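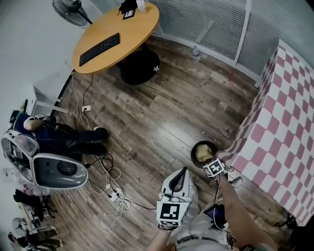 Back room is done, or done enough. Four years of walking past the door and saying "later" and now there's a floor in there you can see. Planks in gray-brown and tan and that dark walnut color, scuffs and all, we're keeping the scuffs. Sanding got voted down 2 to 0, me and Bartosz. Round table stays, honey-orange top, keyboard on it for now because the desk isn't here yet. The pink check cloth is on the other table and yes it hangs nearly to the floor, I like it long. Standing fan behind the round table, it earned its spot in June.

More from the Wideleck house below. Only the one picture is up on this page so far, the rest of the lines are my notes for each corner, so whoever is coming to stay knows what's what.

The floor
Boards came with the house. Mixed lot, Bartosz thinks two or three different batches laid at once, I think somebody ran out and bought whatever was left. Swept, mopped, mopped again. 139 square feet by his tape measure, felt like more on my knees. The lighter patches don't come up with soap. Tried vinegar. Tried the Culomia stuff in the yellow jug. Leave them.

Round table
From the Buzatu sale, carried home upside down on a hand cart. Top wiped with oil, then wiped again because I used to much the first time. Coasters please!! Thin dark edge is original as far as we know.

The big black base
Sits under the round table. White flower on it, low down, everybody asks. Came that way. Heavy, don't drag it, lift or leave alone.

Pink check cloth
Machine wash cold, hang it outside, no ironing, life is short. It's dusty rose more than pink. Had a green one before, Etenesh Woldegiorgis talked me out of it and she was right. Storage goes underneath, out of sight, so if you're missing a box look there first.

Blinds
White, the whole back wall. Dusted with a sock over the hand, one slat at a time, an entire evening gone. Morning sun is strong till 10 or so, keep them shut if you're sleeping late.

Fan
Black one. Tilts. The middle speed is the quiet one, low rattles, don't know why. Cage comes off with the clip at the bottom if it gets fuzzy.

White cabinet
Against the side wall, gray top. Sheets on the upper shelf, towels under, random cables at the bottom, Bartosz Stępień is responsible for the cables. Door sticks in humid weather, pull up and then out.

Baseboards
White again finaly. Two coats of Plekia eggshell, one can did it with a bit left over. Touch-up can is in the hall closet, lid is taped.

Still to do
Desk. A rug maybe, small, nothing shaggy. Hooks by the door. Find out where the draft comes from. Total so far 424 dollars, most of that was paint and the table, and I'm stopping there until fall.

Hallway is next, notes when I get to it.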